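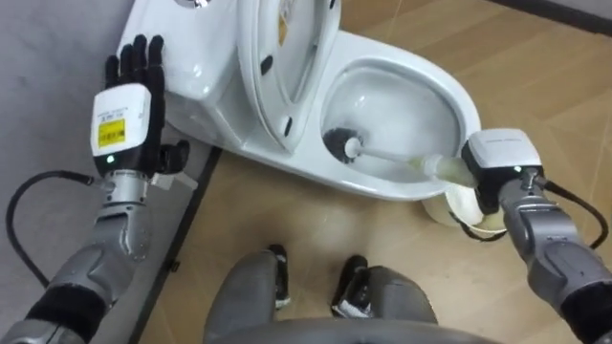 Merja Saarelaの見解では、停止後に右グリッパが柄を握り続けるのは仕様どおりの保持動作であり、故障票の対象にならないとのこと。問題にすべきは停止に至った経路のほうで、保持の是非は別の票で扱ってほしいという。

その「別の票」が立たないまま時間が経っているため、こちらに経過を書く。便器清掃タスク中のコード1512について、同じ構成を使っている人の意見を聞きたい。

## 便器ブラシ作業中に1512で停止、腕が押し付け姿勢のまま固まる

**投稿者:shirotile**

構成

- 機体:Kotinano 二足型
- 左腕:五指ハンド
- 右腕:Cliris 平行グリッパ
- 上位ソフト:Lundidov(タスク管理、力制御とも標準設定)
- 設置と保守契約:Seppälä

発生日は2022年2月28日。便座と蓋を上げた状態で、右グリッパでブラシの柄を把持し、ボウル内壁の左側をこする工程に入っていた。左手はタンク脇で待機姿勢。この工程の途中で1512が出て全軸が位置保持に移行した。

ログを抜粋する。時刻は工程開始からのミリ秒。

```
 0000 TASK bowl_scrub start
 0000 R_ARM mode=force contact=none
 .... R_ARM contact=true
 4000 R_WRIST link lost
 4000 FAULT 1512
 4000 ALL mode=hold_position
 .... BASE balance correction (pitch)
 .... BASE balance correction (pitch)
```

見てのとおり、手首モジュールとの通信断と同時に力制御から位置保持へ切り替わっている。切り替わった瞬間の目標位置は最後に受け取った指令値で、内壁の表面より奥にある。力制御中はこれで正しいが、位置保持になると、腕は壁の向こう側に行こうとして押し続けることになる。

その反力を脚側が受けて、ピッチ方向の補正が続いた。転倒はしていない。便器にも傷は見つからなかった。ただし、非常停止を押すまでブラシが内壁に押し付けられたままで、押した後もグリッパは柄を離さなかった。手動解除レバーで外している。

聞きたいのは次の点。

1. 1512で手首リンクが落ちる原因に心当たりはあるか
2. 接触中に位置保持へ落ちる挙動を設定で変えられるか

---

**投稿者:kesson_log**

1512は手首リンク断の総称で、中身は電源低下、ケーブル断、応答タイムアウトのどれでも出る。詳細レジスタを見ないと切り分けられない。停止後に電源を切る前に読む必要があるが、読んだか。

---

**投稿者:shirotile**

読んでいない。復旧を優先して電源を落とした。次に出たときは読む。

---

**投稿者:M_nejiri**

ケーブルを疑う。

この機体は手首から出た黒いケーブルが外側に輪を描いて前腕側へ戻る取り回しで、手首を回すと輪の大きさが変わる。ブラシ作業では柄の角度を変えながら手首を往復させるため、コネクタの根元に曲げが集中する。うちの機体でも右だけ二度交換した。左は設置時のまま使えている。

確認方法は、タスクを動かさずに右手首だけをゆっくり端から端まで回し、リンクの誤り計数を見る。特定の角度でだけ増えるならケーブルかコネクタ。

---

**投稿者:haguruma**

ケーブルの話は筋が通っているが、毎回それで片付けるのには反対する。

Lundidovの標準設定では、手首リンクの応答待ちに再送が入らない。応答が2回続けて抜けた時点で断と判定する。ブラシの毛が縁を越えるときの衝撃で電源がわずかに沈むと、ケーブルが新品でも同じ結果になる。うちは交換しても再発し、判定回数を9に上げてから出ていない。

---

**投稿者:kesson_log**

判定回数を上げるのは勧めない。検出が遅れる間、腕は古い力の値で動き続ける。人が同じ室内にいる可能性のある用途で、通信断の検出を鈍らせて停止を減らすのは安全側の変更と言えない。

リスク評価をやり直した上での変更か。

---

**投稿者:haguruma**

やり直した。清掃中は入室検知で全停止する区画に限って適用している。検出遅れの間に手先が進む距離も測り、許容内と判断した。

停止が増えることにも危険はある。止まるたびに人が便器の前に入り、腕の下に手を入れて解除レバーを引く。その回数を減らす効果は評価に入れてよいはずだ。

---

**投稿者:kesson_log**

その区画条件が最初の書き込みになかった。条件抜きで数値だけ書くと、そのまま写す人が出る。検知のない現場には適用できない、と明記してほしい。

---

**投稿者:haguruma**

了解。入室検知と連動した全停止がない現場では、判定回数を変更しないこと。

---

**投稿者:yuka_dansa**

質問2のほうに答える。

Lundidovのフォールト応答は腕ごとに選べる。選択肢は `hold_position`、`hold_last_force`、`retract` の三つ。標準は `hold_position`。

`hold_last_force` は手首の力センサに依存しており、手首リンクが落ちる1512では使えない。設定しても内部で `hold_position` に置き換わる。マニュアルの脚注にあるが、設定画面には警告が出ない。

`retract` は関節側の値だけで動くため1512でも有効。接触法線と逆向きに手先を引いてから保持に入る。ブラシ作業ならこれを選ぶ。

---

**投稿者:M_nejiri**

`retract` には別の問題がある。引く方向は、最後に推定した接触法線で決まる。ボウルの内壁は曲面で、毛の接触面も広く、推定が安定しない。縁の下に入っているときに上向きに引くと、ブラシのヘッドが縁に引っかかる。

うちでは一度、引っかかったまま便座側に柄が当たった。便座は上がっていたが、当たった場所が悪ければ落ちていたと思う。

---

**投稿者:yuka_dansa**

縁裏の工程だけ別タスクに切り出して、そちらの引き方向を固定値で指定すれば避けられる。法線推定を使わず、ボウル中心へ寄せてから上げる二段の退避にする。

```
fault_response:
 bowl_wall:
 R_ARM: retract
 direction: estimated_normal
 under_rim:
 R_ARM: retract
 direction: fixed
 path: [bowl_center, up]
```

書式は版によって違う。手元の版では `path` に経由点を並べられる。

---

**投稿者:shirotile**

情報に感謝する。右手首の往復試験を実施した。結果を書く。

- タスク停止、ブラシなし、低速で端から端まで往復
- 誤り計数は、外側に回しきる手前の角度で増加
- 左手首では全域で増加なし
- コネクタを外して目視。変色、ピンの曲がりは見当たらない
- 根元を指で支えた状態で同じ往復を行うと、増加しない

指で支えて消えるため、根元の曲げが関係していると考える。ケーブルはSeppäläに手配を依頼した。

---

**投稿者:haguruma**

その結果ならケーブル側で納得する。電源の沈みも一応は見ておいたほうがよい。往復試験は無負荷で、接触時の電流を再現していない。

---

**投稿者:tsuya_keshi**

横から失礼。指で支える試験は、通電中に手首の可動範囲へ手を入れていることになる。低速でも勧められない。固定用の面ファスナーか仮の支えを付けて、手を離してから回すべき。

---

**投稿者:shirotile**

指摘のとおり。低速モードで非常停止を持つ人を付けていたが、支えの治具で代用できた作業だった。同じ試験をする人は手で支えないこと。

---

**投稿者:oke_to_hake**

停止後にグリッパが開かない件について、自分はSaarelaの見解に同意しない。

非常停止後も把持を続けるのは、重量物やガラスを持つ用途なら妥当だと思う。落とすほうが危ない。ブラシの場合、落ちてもボウルの中か床で、被害は小さい。一方で握ったままだと、柄がてこになる。人が機体を後ろへ引こうとしたとき、ブラシのヘッドが内壁に残っていると、柄を通じて縁に力がかかる。

把持物ごとに停止時の開閉を選べるようにするべきで、故障票にしない理由が分からない。

---

**投稿者:kesson_log**

故障票にしないのは分類の問題だ。設計どおりに動いたものは故障に入らない。変更要求として出せば扱われる。

内容については半分賛成。ただし、開くには動力が要る。Clirisの平行グリッパは無励磁で閉じたままになる機構で、非常停止で動力を切った後に開くことはできない。開くなら遮断の前に開動作を挟むことになり、遮断が遅れる。停止カテゴリの選定からやり直しになる。

---

**投稿者:oke_to_hake**

機構の点は知らなかった。それなら、非常停止で開く案は取り下げる。

1512のような制御下の停止に限って、退避の後に開く、という形ならどうか。動力は生きている。

---

**投稿者:kesson_log**

手首リンクが落ちている場合、グリッパへの開指令も同じ線を通る。1512では届かない。

---

**投稿者:oke_to_hake**

そうなると、1512では退避まで、開放は人の手、という現状の手順しか残らない。

---

**投稿者:yuka_dansa**

柄の側で逃がす方法はある。把持部にすべりやすいスリーブをかぶせ、一定以上の引きで抜けるようにする。作業中の保持力と抜ける力の差が小さく、調整は必要。水がかかると値が変わるため、濡らした状態でも測ること。

---

**投稿者:M_nejiri**

スリーブは試した。抜ける前に柄が回る。ヘッドの向きがずれ、こすり残しが増えて戻した。断面が丸くない柄なら違うかもしれない。

---

**投稿者:shirotile**

ケーブルが届いて交換した。経過を追記する。

交換後、往復試験で誤り計数の増加なし。haguruma氏の指摘に従い、接触時の手首電源電圧も記録した。縁を越える箇所で小さな落ち込みはあるが、モジュールの下限には届いていない。判定回数は標準の2のまま変更していない。

取り回しも変えた。輪の根元に曲げ止めを追加し、前腕の黒いバンドの手前で余長を取っている。手首を外側に回しきってもコネクタに引きがかからないことを確認した。

フォールト応答は内壁工程を `retract`、縁裏工程を固定経路の `retract` とした。ブラシを内壁に当てた状態で1512を模擬し、どちらも接触が切れてから保持に入ることを確認した。脚側のピッチ補正は、模擬試験では連続して出なかった。

停止時の作業手順は次のように改めた。

1. 非常停止を押し、脚が静止したことを見る
2. 機体を動かさない
3. ブラシのヘッドが内壁から離れているか確認する
4. 手動解除レバーを引き、柄を持って外す
5. 原因調査が必要な場合は、制御電源を切る前に詳細レジスタを読む

---

**投稿者:tsuya_keshi**

手順4の前に、柄を先に持っておかないと解除と同時に落ちる。あと、レジスタを読むのが最後だと、4の作業中に誰かが電源を切る。3の前に移したほうがよい。

---

**投稿者:shirotile**

両方直す。レジスタ読み出しを3の前に移し、4は「柄を片手で支えてからレバーを引く」に変更する。

変更要求は、接触中の通信断で `hold_position` に落ちるときの目標位置について出した。最後の指令値を捨てて、その時点の実測関節角を目標に取り直すだけで、押し付けはかなり減るはず。`hold_last_force` を選んだときに警告が出ない件も同じ要求に書いた。

---

**投稿者:kesson_log**

実測角への取り直しは賛成。ただし腕のたわみ分の力は残る。退避設定は外さないように。

---

**投稿者:shirotile**

外さない。Seppäläからは受理の連絡だけ来ている。対応版の予定は未回答。返答があればこのスレッドに書く。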